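Home | Features | Reviews | Workshop | Subscribe

Hands first, grippers later

Peiyu Dong has tested 3 grippers since the spring and likes none of them for rope. The two-finger model from Flangate closes quickly but lets a thin cord slide. The soft one holds the cord and then won't let go of it cleanly. The third was sent back.

Her group at Kulia, a small automation firm in Tallivville, wants an arm that can sort out tangled leads and skipping ropes. Before buying anything else, they decided to compare the grippers with people. Jinlong Bai fitted out a pair of wrist bands with printed square markers, and under each band sits a black device on a dark red cable. The markers let the software work out where each wrist is while the wearer pulls at a heap of cords.

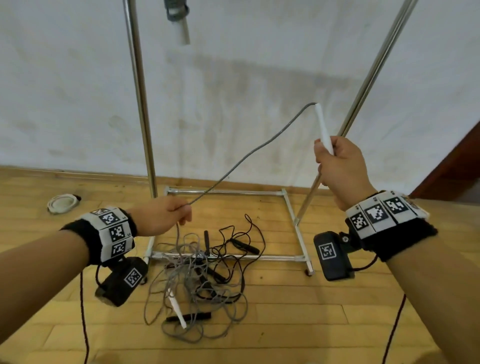

Meifang Fan did 40 runs in September and found that the handles gave her more trouble than the cord did. She tended to hold a handle still in one hand and do the fine work with the other. A single arm can't copy that, so the next trial will use 2 arms, with the Flangate gripper on one side and the soft one on the other.

Bai is less sure. He thinks the controller is the slow part – it takes 28 milliseconds to react to a slip – and wants that fixed before anyone orders a second arm. Dong has asked for prices anyway.

14 shares | 6 comments

Contact us | Copyright Tallivville Workshop Magazine | Back to top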